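How to keep score at a school hockey match

Boonmee Kamolrat, Dullorbridge juniors

Quick one for parents roped in at the last minute. You need a pencil, a scoresheet, a watch or phone. Two pencils if it's raining. Pen runs.

1. Get there before warm-up. Ask both coaches for shirt numbers and write them down in order, lowest first. Clunent always hand theirs over late so leave space on the right.

2. Check with the umpires how long the quarters are. Don't guess. Under-12s often play shorter ones and the sheet won't tell you.

3. Start the clock on the whistle. We use an app called Timer on the club tablet, big digits, stops when you tap anywhere. Stop it for injuries and penalty strokes only if the umpire signals.

4. Goal goes in: minute, shirt number, type. FG for field goal, PC for penalty corner, PS for stroke. So a corner scored by number 6 in the 32nd minute is 32 / 6 / PC. Do it straight away, you will forget.
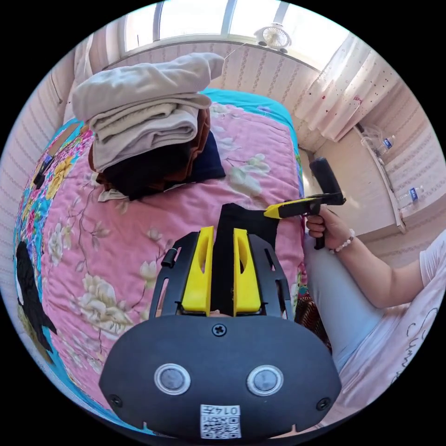
What if I miss who scored?

Put the minute and a question mark, then ask the umpire at the next break. Don't ask the players, you'll get three diffrent names.

5. Cards. Green, yellow, red, each with the minute and number. For a yellow, write down the time the player can come back on too and tell the bench.

6. Penalty corners: one tally mark each, in the box under the team name. Retaken corner still counts as the same one, no second mark.

7. Final whistle. Add up the goals, check against the umpires, get both to sign. Then take a photo of the sheet before it goes anywhere near a kit bag.

Results to be sent in by six the same evening. Home team sends them, even if they lost. Spare sheets are in the blue folder in the clubhouse, pleae put the folder back after.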